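I've been playing with the kitchen pack for the Skurndale simulator for a few weeks now, and since people keep asking me how to get from a fresh install to a gripper that can pick up a piece of produce, I'm writing it down. It's a paid add-on (I'm on the hobby license) and it's pretty good! The manual is thin in spots, so I'll point those out as we go.

## Before you start

You need the base simulator, the kitchen pack, and a gripper model. I use the Crabtree two-finger one that comes in the box. The Zinton hand works too, but its wrist limits are set differently and you'll have to redo step 3 for it.

## 1. Load the counter

Open a new project and choose **Kitchen > Counter, marble**. Leave the lighting on *Soft*. I tried the hard spotlight first and spent a whole evening thinking my grip code was broken when I just couldn't see what it was doing.

## 2. Slow everything down

In the physics tab, set the step rate to 500. The default is 250, and at that setting my objects jittered when a finger touched them. If your laptop complains, 300 is a fair middle ground — mine ran fine there with the fan howling.

## 3. Mount the wrist camera

Go to **Arm > Sensors > Add camera** and attach it to the wrist, not the base. Tilt it down until the fingers show up in the lower part of the view. The manual says to center the gripper, but I like having counter visible past the fingertips so I can see where I'm headed.

## 4. Line up on the target

Drop a target onto the counter and jog the arm toward it with the arrow keys. Small taps! Hold Shift for the fine step.

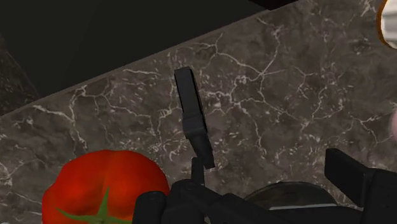 Jogging by eye takes some practice, and the wrist view gets crowded once you're low over the counter. I like a big red tomato for this because it stands out so well against the gray marble. With the black gripper parts almost touching its side like this, I'd stop and back off a little before trying to get the fingers around it. Use the fine step for that, then check your side view before you come down again.

## 5. Close and lift

Set grip force to 5 and press **Close**. Wait for the contact light in the side panel, then raise the arm slowly. If the target slips, go up one notch at a time. Cranking it to the max makes round things shoot across the counter (fun once, annoying after that).

## Is the pack worth buying?

For me, yes. The counter looks great and the props are nicely modeled. My main gripe is saving: the pack forgets your camera tilt unless you export the arm as a preset, so do that right after step 3. I bought mine through Justholm, and the download key showed up the same afternoon.

Next I want to try the drawer set, once I've figured out why the handles won't load.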